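The Second Guess
February, by So-yul Kong
Print this story | E-mail this story

I'd been at Wudo for five months when Branislav told me my method was boring. He said it kindly, with his mouth full of somebody's birthday cake, and I went and sat in the stairwell for a while.

My method was this. Before the arm moved, the model had to guess where the block would end up. Then it had to throw that guess away and make another one, starting over, and if the two guesses were far apart it wasn't allowed to move at all. It had to look again. I called it the second guess. Branislav called it "dithering, with math."

But I'd grown up with a mother who drove back to check the stove, so I had a soft spot for dithering.

We had 200 trials to run before Benedita came up from the Condutano office, and she was the one who'd decide if there'd be a spring for me at all. The old method had put the block in the basket 143 times out of 200. I had that number written on my hand. It washed off and I wrote it on again.

I started at four in the afternoon. Grip, lift, guess, guess, go. By nine the building was dark except for us and I was talking to it. "You know where the basket is," I told it. "You've known all day."
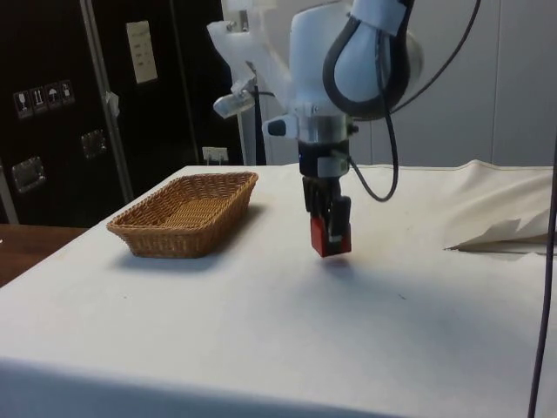 Trial 184 was the one I still think about. The arm picked up the red block and stopped. Guess, guess, look again. Guess, guess, look again. I had my hand out to log it as a timeout — and then I just didn't. I ate a cracker. I thought about the stove, and my mother in the driveway with the engine running, saying she'd only be a second.

Then it moved, and the block went in.

I ran the last 16 without sitting down. When I added everything up I got a number I didn't trust, so I added it up again, and then I laughed out loud in an empty building, because of course I had.

Branislav came in at seven and found me asleep on my coat. He read the sheet on the desk for a long time.

"Still boring," he said, and went to make us both coffee.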